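스투르키러, 과일 바구니 포장 작업에 양팔 로봇 도입… 근무 방식도 개편

선물용 과일 바구니 업체 스투르키러(Sturkirer)는 12월부터 안게이트(Arngate) 작업장의 바구니 담기 공정에 양팔 로봇 시스템 '렐테티(Leltetti)'를 투입한다고 밝혔다. 현재는 포장실 옆 시험 공간에서 동작을 조정하고 있다.
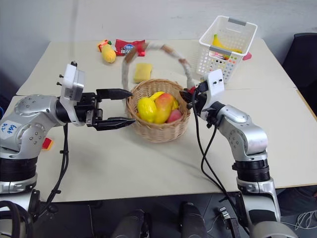 손잡이가 달린 바구니를 사이에 둔 렐테티의 두 팔. 스투르키러 제공

안게이트 작업장의 포장 인력은 28명이다. 회사는 이 가운데 14명을 로봇 운용과 검수 업무로 옮기며, 인원 감축은 없다고 설명했다. 전환 대상자는 3주간 교육을 받는다. 교육은 정규 근무시간 안에 진행되고, 기존 임금과 수당은 그대로 유지된다.

지금까지 포장 직원은 과일 선별과 담기, 리본 작업을 한자리에서 모두 맡았다. 성수기에는 한 사람이 같은 자세로 서서 일하는 시간이 길어 손목과 허리 통증을 호소하는 일이 많았다. 도입 후에는 로봇이 과일을 바구니에 담고, 직원은 과일 상태 확인과 배치 수정, 마무리 장식을 담당한다. 담기 작업대의 연속 근무도 줄여 오후 3시에 자리를 교대하기로 했다.

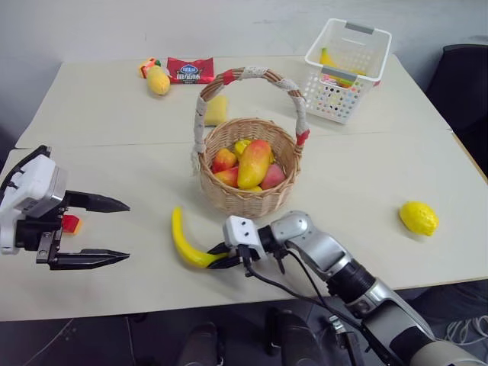
모형 과일을 이용한 담기 시험. 오른쪽 그리퍼가 바나나 아래쪽 끝에 위치해 있다. 스투르키러 제공

시험에는 모형 과일을 쓰고 있으며, 실제 과일 시험은 그다음 단계에서 한다. 무른 과일은 당분간 직원이 직접 담는다. 렐테티는 한 번의 설정으로 최대 16가지 바구니 구성을 저장할 수 있고, 구성 변경은 현장 직원이 화면에서 직접 한다.

발렌틴 코만 생산본부장은 "담는 순서와 위치는 포장 직원들이 정한 기준을 따랐다"며 "기준을 바꿀 때도 현장 의견을 먼저 받겠다"고 말했다.

포장반 돔니카 산두 반장은 "큰 과일을 먼저 놓고 작은 것으로 틈을 메우는 방식을 조정하는 데 시간이 가장 많이 들었다"며 "교대 시간이 정해진 점은 직원들이 반기고 있다"고 전했다.

로만(Roman) 작업장의 도입 여부는 안게이트 운영 결과를 검토한 뒤 결정한다.

문의: 스투르키러 홍보팀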